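Einzelteilgreifen im Mischbehälter: Was sich für die Kommissionierung ändert

Der Versandhändler Erkano testet die automatische Entnahme von Einzelartikeln aus ungeordneten Behältern. Tetsuya Sakai leitet dort die Prozesstechnik und hat vorher selbst mehrere Jahre in der Kommissionierung gearbeitet. Im Gespräch ging es um Greifraten, um Fehlerklassen und um die Frage, welche Arbeit an den Plätzen übrig bleibt.

Die Ausgangslage beschreibt Sakai nüchtern. Am Standort Radwan werden Haushaltsartikel und Kleinteile von Hand aus Behältern entnommen, gescannt und in Versandkartons gelegt. »Der Weg zum Behälter ist seit langem automatisiert. Die Förderstrecke bringt die Ware an den Platz. Was fehlt, ist der letzte halbe Meter.« Diesen halben Meter übernimmt im Projekt Altari ein Knickarmroboter mit Fingergreifer. Freigegeben sind bisher 134 Artikel. Auswahlkriterium war die Mischung der Geometrien und Oberflächen, der Umsatz spielte keine Rolle.

Auf die Frage nach der Leistung verweist Sakai zuerst auf die Messmethode. Gezählt werde ein Griff nur dann als erfolgreich, wenn der Artikel innerhalb von zwei Versuchen aufgenommen und unbeschädigt abgelegt ist. Nach 5 Fehlgriffen in Folge stoppt die Zelle und fordert eine Bedienperson an. »Man kann die Schwelle höher setzen, dann sieht die Verfügbarkeit besser aus. Der Behälterinhalt sieht danach schlechter aus.« Einen direkten Vergleich mit der Handentnahme hält er zum jetzigen Zeitpunkt für wenig aussagekräftig. Eine geübte Kraft greife schneller und korrigiere schon während der Bewegung. Die Zelle arbeite dafür mit gleichbleibendem Takt, auch in den Stunden nach 22 Uhr, für die der Standort seit langem schwer Personal findet.

Die Belegschaft wurde im November informiert, bevor die Steuerung bestellt war. Sakai hält diesen Zeitpunkt im Rückblick für richtig, den Inhalt der Präsentation nur zum Teil. »Wir haben über Zykluszeiten gesprochen. Die Fragen aus dem Saal betrafen Schichtzulagen und Eingruppierung. Darauf waren wir nicht vorbereitet.« Inzwischen liegt eine Betriebsvereinbarung vor. Sie sieht vor, dass während des Testbetriebs keine Stellen entfallen und dass zwei Beschäftigte je Schicht zu Zellenbetreuern qualifiziert werden. Die Schulung umfasst das Quittieren von Störungen, den Wechsel der Greiferfinger und das Anlegen neuer Artikel im System. Die Software dafür stammt vom Integrator Sternia.

Das Anlegen neuer Artikel ist nach Sakais Darstellung die eigentliche neue Tätigkeit. Wer jahrelang kommissioniert habe, wisse, an welcher Stelle man einen Artikel anfasst, damit er nicht kippt oder rollt. Dieses Wissen stand in keiner Stammdatenpflege. Jetzt wird es als Greifpunkt mit Anfahrrichtung und maximaler Schließkraft hinterlegt. »Die Ingenieure schlagen den Schwerpunkt vor. Die Kolleginnen vom Packplatz sagen, warum das bei diesem Teil nicht geht – und meistens stimmt das.«
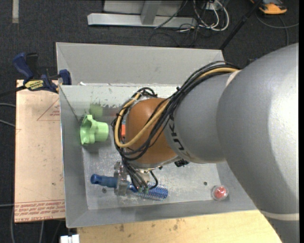 Greifpunkte lassen sich am Bildschirm nur bis zu einem gewissen Grad festlegen, der Rest ergibt sich am Behälter. Sakai erläutert das an einer blauen Bürste, die fast waagerecht auf dem Behälterboden liegt, mit glattem Griff auf der einen und zylindrischem Borstenkopf auf der anderen Seite. Am Griff finden die Metallfinger eine definierte Fläche, an den Borsten geben die Kontaktpunkte nach, und die gemessene Kraft sagt wenig über den tatsächlichen Halt aus. Anders gelagert sei das Problem bei dem kleinen runden Behältnis mit rotem Inhalt vorne in der Ecke. Transparente Wandungen liefern der Tiefenmessung unvollständige Daten, und zwei angrenzende Behälterwände schränken die möglichen Anfahrrichtungen ein. »Von Hand schiebt man so ein Teil zuerst aus der Ecke. Diesen Zwischenschritt muss man dem Roboter ausdrücklich vorgeben.«

Zur körperlichen Belastung äußert sich Sakai vorsichtig. Das wiederholte Greifen über die Behälterkante gelte im Haus als wesentliche Ursache für Schulterbeschwerden, eine eigene Auswertung liege noch nicht vor. Mit der Zelle entfalle dieser Anteil. An seine Stelle trete Überwachungsarbeit mit langen Phasen ohne Eingriff und kurzen Phasen unter Zeitdruck. »Das ist eine andere Beanspruchung. Ob sie geringer ist, müssen wir messen.« Die Zellenbetreuer wechseln deshalb alle zwei Stunden zwischen Zelle und Handarbeitsplatz. Der Vorschlag kam aus der Spätschicht.

Offen ist die Eingruppierung nach Ende des Testbetriebs. Die Geschäftsleitung möchte die Zellenbetreuung als Zusatzaufgabe führen, der Betriebsrat als eigenes Tätigkeitsbild. Sakai will sich dazu nicht festlegen, weist aber auf den Aufwand bei den Artikeldaten hin: Jede Verpackungsänderung eines Lieferanten kann einen hinterlegten Greifpunkt ungültig machen. Als Nächstes sollen Artikel in Folienbeuteln geprüft werden, zunächst mit denselben Greiferfingern und reduzierter Schließkraft.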